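How to Write a Guest Post for Someone Else's Blog

I run a small home and craft blog called Skodgate, and I have swapped posts with other bloggers for a while now. My first guest post went up on a blog called Encombe and ran far too long. The steps I use now are below.

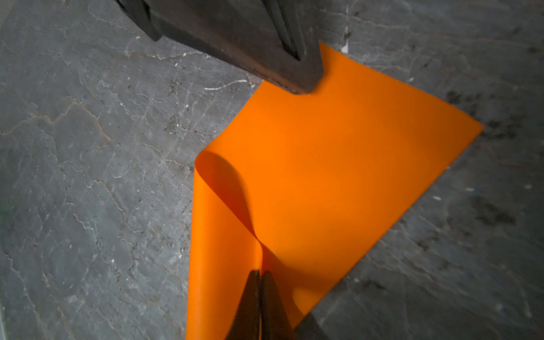
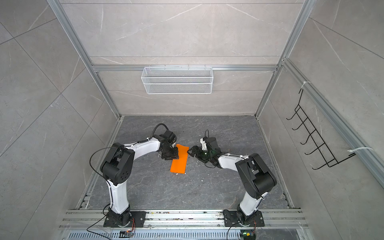 Orange sheet, gray stone pattern.

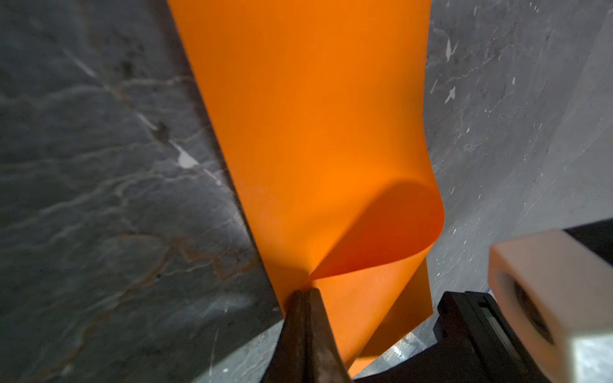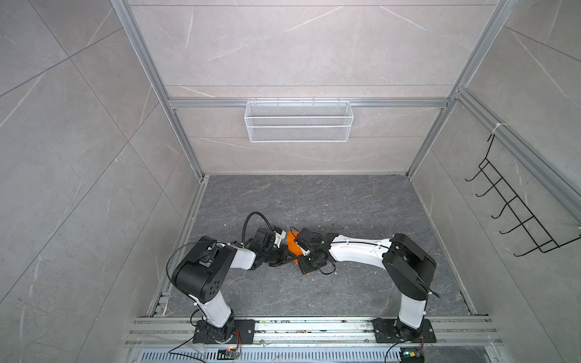

Step 1. Read the host blog first. Go back at least two months and look at how long the posts are, how many photos they use and whether the writer talks about family. Read the comments too.

Step 2. Pitch one idea. Send a short email with a working title and two or three sentences on what the post covers. Link to one post of yours that is close to it in style. When I wrote to Cikach I sent a list of ideas, and the owner asked me to pick one and write back.

Step 3. Ask for the rules. You need the word limit, the due date, the photo width and how many links you can have. Encombe wanted no more than 480 words and I sent 2,331. Cutting it down took me longer than writing it.

Step 4. Write the introduction last. Two or three sentences are plenty: your first name, your blog and what you write about. Thank the host once. If they are away for a new baby or a move, check before you mention it.

Step 5. Write the post in your usual voice, but explain anything only your own readers would know. I once used a nickname for my sewing table all the way through a post and had to go back and take it out.

Step 6. Send everything together. Put the text in the body of the email, attach the photos separately and number them in order. Paste your links in full. Greco asks for a profile picture as well, so have one ready.

Step 7. Be around on the day it goes up. Answer comments in the morning and again in the evening. My March post at Greco got 26 comments and 85 visits back to my own blog, mostly before lunch.

Step 8. Put a short note on your own blog with a link to the guest post. Don't copy the whole thing over unless the host has said it's okay. Some hosts ask you to wait a month first.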